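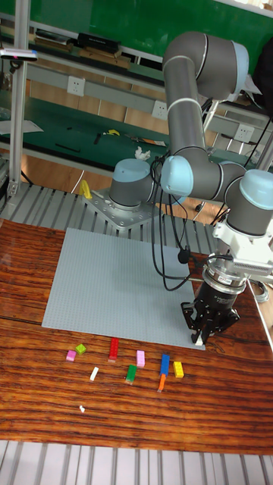 Losing the evening bus was the worst thing to happen to Flolatville in years, one reader wrote to us in July, and getting it back on a trial would only be worth it if the trial ran through the winter. It will. Lodhi Coaches has confirmed that the 60 between Flolatville and Ullska is to have its late journeys back from October, and that they will stay in the timetable until at least the end of March.

The last bus out of Ullska at present leaves at 6.20pm. Under the new timetable there will be further departures at 7.20pm, 8.20pm and 9.50pm, all of them calling at the hospital, the college and the railway station before taking the lower road to Flolatville. In the other direction there will be two extra journeys, at 6.50pm and 8.50pm. The morning and daytime service is unchanged.

The late buses were withdrawn two winters ago, when the previous operator gave up the contract. Lodhi took over the daytime route a few weeks later but did not bid for the evenings. Since then anyone finishing a shift or a class in Ullska after six has needed a lift, a taxi or a long wait for the train to Jistier, which is still a fair walk from most of Flolatville and has no pavement for part of the way.

Passengers who replied to the summer survey said much the same thing in different ways. Several had turned down evening work. A student at the college had dropped a Wednesday-style late class and switched to a morning one that did not suit her course as well. One couple wrote that they had not been to the cinema in Ullska since the buses stopped, and that they used to go most weeks.

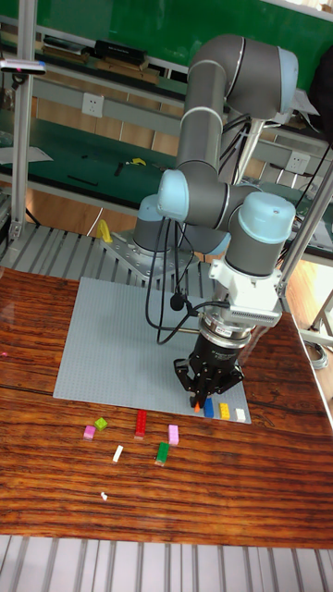

Single fares after 7pm will be capped at £2.50, and a return bought on the bus in the morning can be used on any of the late journeys. Passes issued by the college will be accepted, as will the concessionary pass, with no time limit in the evening. Drivers will take cards and cash. The company has asked people to have the right money where they can, as the late buses will carry only a small float.

Not everyone gets what they asked for. The 9.50pm will run direct from the station to Flolatville and will not go round by the Jistier estate, where residents had hoped for a later bus of their own. Their last one home will be the 8.20pm. Lodhi says the loop adds 20 minutes to the journey and would push the driver over the permitted hours at the end of the shift. Residents there have said they will keep pressing for it, and a letter is being passed round for signatures this month.

There is also no Sunday service in the evenings, and none is planned.

Two stops will move. The one outside the old post office in Flolatville goes round the corner to the car park side, where there is a shelter and a light. The stop on Mill Lane is being taken out altogether for the late journeys - it is on a bend and unlit - and passengers are asked to use the one by the school gates. Both changes apply after 7pm only. In the daytime the bus will stop where it always has.
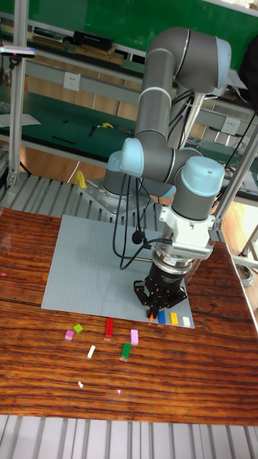

Money for the trial comes partly from the county's rural transport fund and partly from the operator, which is keeping the fares it takes. Each late journey needs 50 passengers a week to be thought worth carrying on with. The figures will be looked at in January and again in March, and a journey that falls well short at the first check could be moved to a different time, though Lodhi says it will not be dropped before the trial ends.

Before they were cut, the 7.20pm and 8.20pm were both fairly busy. The last bus of the night was not, except in December, and it was often the one that ran late. The new 9.50pm has been set five minutes after the train from the coast is due in, and drivers have been told they may wait a short time if it is late. That was a regular complaint under the old timetable, when the bus was timed to leave just as the train was arriving.

One of the older single-deckers will be used on most evenings. It has a ramp and one wheelchair space. A newer vehicle with two spaces is used on the route during the day, but it is needed back at the depot for cleaning and refuelling by seven. Anyone who needs the second space in the evening should ring the Lodhi office the day before and the newer bus will be swapped in if it can be.

Printed timetables will be on the buses from the middle of September, and copies will be left at the library, the surgery and the station ticket office. The times are already up on the board at the Ullska bus station, bay 5. The board in Flolatville still shows the old ones and is due to be changed before the service starts.

Comments on the stops and times can be handed to any driver on the 60 in writing or left at the Lodhi office in Ullska, which is open until 4pm.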